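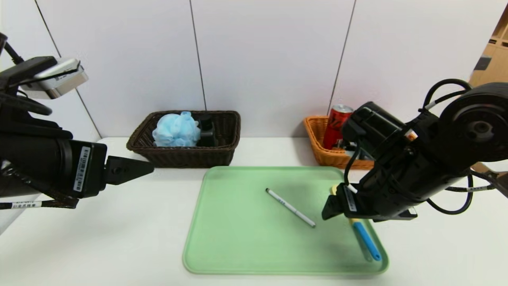 Tray with marker pen, two baskets behind.

Stage Management and Production, Unit 5
Handout: Running the Prop Table and the Cue Sheet for a Family Show
Revised 06/06/2022

Read this before the practical session. Bring a pencil and your copy of the Groncombe script, the version with the wide right margin. If you have the older print with text on both sides of the page, swap it at the office, as you will need the blank left page for cues.

1. Where this unit fits

Units 3 and 4 dealt with rehearsal: blocking notes, calls, the daily report. Unit 5 starts at the point where the show leaves the rehearsal room and goes into the theater. Most of what follows applies to any production. The cases are taken from holiday family shows, which put more pressure on backstage work than a straight play of the same length. They have more props, faster changes, children in the cast, and often two performances a day.

Our working case is the Groncombe production, a two-act family musical played in an 849-seat house. The Pumer production comes up in section 5 for comparison. It toured with a smaller crew and had to fit a different stage each week.

2. Props: terms

Set prop. Placed on the stage before the act or scene begins and found there by the actor. A teapot on a kitchen table is a set prop if it is there when the lights come up.

Hand prop. Carried on by an actor.

Personal prop. Worn or kept in a pocket, such as a watch or glasses. Usually kept with the costume, and checked by wardrobe. Agree this in writing with wardrobe before the first dress rehearsal.

Consumable. Anything used up during a performance: food, paper that gets torn, confetti, candy thrown to the audience. Consumables need a per-show quantity and a running stock figure.

Practical. A prop that has to work, such as a lamp that lights or a radio that plays.

A single item can change category during a show. In Groncombe the king's letter is a hand prop in Act One, a set prop at the top of Act Two, and a consumable by the end, when it is torn in half. It appears three times on the props list, once for each use, and the stock sheet shows one new letter per performance.

3. The props list

The list has one line per item per use. Columns:

Item
Scene and page
Who uses it
Where it starts (stage left table, stage right table, on stage, dressing room)
Where it ends
Reset needed
Notes

The column students most often leave blank is "where it ends." If a sword goes on from stage left and comes off stage right, and the same sword is needed from stage left 18 pages later, somebody has to carry it around. That carry is a job. It needs a name next to it on the running sheet, and a time when the crossover is free.

Groncombe has 197 lines on its props list. The production manager's first draft had far fewer, as it was made from the script alone. The rest came in during rehearsal: things the director added, things the actors asked for, and duplicates kept for breakage. Date every version of the list and throw away the old ones.

4. Setting up the table

One table on each side, as close to the entrance as the fire lanes allow. Cover the top with white or brown paper. Tape down the edges. Mark out a space for each prop with tape or marker and write the name inside the space, so that it can be read when the prop is gone. An empty space should tell you what is missing without looking at the list.

Order of layout: by scene, left to right, with the first scene nearest the stage. Some crews prefer to lay out by actor. For a large cast with few props each, by actor is quicker. For a small cast playing many parts, by scene is safer. Choose one and use it on both sides.

Heavy items go on the floor below the table, in a marked space. Weapons do not go on the open table at all. They go in a locked box, and are handed out and taken back by one person.

Lighting at the table should be blue or heavily dimmed. Check from the front row and from the end seats of the balcony that no light spills on stage.

Nobody moves a prop that is not theirs. This should be said at the first company meeting in the theater and posted at each table. With a children's chorus, say it again at the first matinee.

5. Checks

Do three checks for each performance.

First check: on arrival, before the house opens. Every line on the list, both sides, with the list in hand. Test all practicals.

Second check: at the half-hour call. Repeat the full check. Actors have been through the wings by now and things will have moved.

Third check: at intermission, after the Act Two reset. Check Act Two only.

Sign each check with initials and the time. On a two-show day the first check for the evening is done after the matinee reset and is a full check. Do not carry the matinee signature over.

On the Pumer tour the wings were different in every theater, and some had no room for a table on stage right. The crew put all the props on stage left and rewrote the running sheet so that all hand props came on from that side. This meant changing two entrances, which the director had to approve. It cost most of an afternoon at each such theater. When you plan a tour, ask each theater for wing measurements at the time of booking. In April, when Pumer's spring dates were being confirmed, only part of that information had come in, and the rest had to be chased by phone.

6. The cue sheet

Cues are numbered by department. Lighting cues use plain numbers: LQ 1, LQ 2. Sound cues use letters in this course: SQ A, SQ B. Fly cues use numbers with their own prefix: FQ 1. Keeping letters for sound makes it harder to mishear a number over the headset.

Leave room for additions. If a cue is added between LQ 14 and LQ 15, it becomes LQ 14.5. Do not renumber during tech.

Each cue is written in the left page of the prompt book, level with the line where it is called, with a ruled line drawn to the exact word. Pencil only until opening night. A cue has three parts:

Warning: given one page ahead, or a minute ahead in music.
Standby: given a few lines ahead. The operator answers "standing by."
Go: the department and number come first, and "go" is the last word.

Never say "go" on headset for any other purpose. If you need to use the word, spell it or say "G-O."

Audience participation is a particular problem in family shows. The length of a call-and-response section changes each night. Do not place a standby on a clock time. Place it on an agreed exit phrase spoken by the performer, and write that phrase in capitals in the book. In Groncombe the phrase is "WELL, I THINK I HEARD THAT ONE." The performer agreed not to use those words anywhere else in the section.

7. Scene changes and music

The Figueiredo arrangement used for Groncombe gives vamp bars under each scene change. A vamp is a short section repeated until the conductor gets a signal. The stage manager gives that signal with a cue light: red on for standby, red off for go. Test the light with the conductor in place, since the angle of the music stand can hide it.

Write the minimum number of repeats for each vamp in the prompt book. If the change regularly takes more than four repeats, the change needs to be looked at again. Adding music is a last resort.

8. Headsets

The teaching theater uses the Baltel system, with two channels. Channel A is for cues. Channel B is for everything else. During a performance the stage manager listens to both and speaks on A. Crew members speak on B unless answering a standby.

Keep your microphone off when you are not speaking. Before taking off a headset, say "off headset," and wait for an answer. Say "back on" when you return. Charge all packs overnight and label any pack with a fault before putting it down.

9. The show report

Write it the same night. Keep to facts. Include start and end times for each act, length of intermission, house count, late starts and the cause, missed or late cues, prop faults, injuries, and anything that has to be fixed before the next performance. List each fault under the department that has to fix it.

Poor: "Act Two felt slow and the crown was a mess again."

Better: "Act Two ran two minutes over. Crown: left clip loose, came off on page 61, actor held it on. Needs repair before next show."

Do not give opinions on acting. Injuries also go on the separate accident form.

10. Budget note

For the written assignment you have a consumables budget of $300 for the full run. Show the cost per performance and the quantity in stock at opening. Include tape, paper and batteries, which are often forgotten. Borrowed items are listed at zero cost with the return date.

11. Before the practical

Complete the props list for Act One, scenes 1 to 4, using the columns in section 3.
Draw a layout for the stage left table, to scale, with each space labeled.
Mark lighting and sound cues for scene 2 in pencil on the left page.
Write out the spoken calls for LQ 1 through LQ 6 in full, with warnings and standbys.

Hand in the list and layout together, stapled, with your group number at the top right. The prompt book pages stay with you and will be looked at during the session. Wear flat closed shoes and dark clothing.

Reading for Unit 6: chapters on load-out and storage in the course pack.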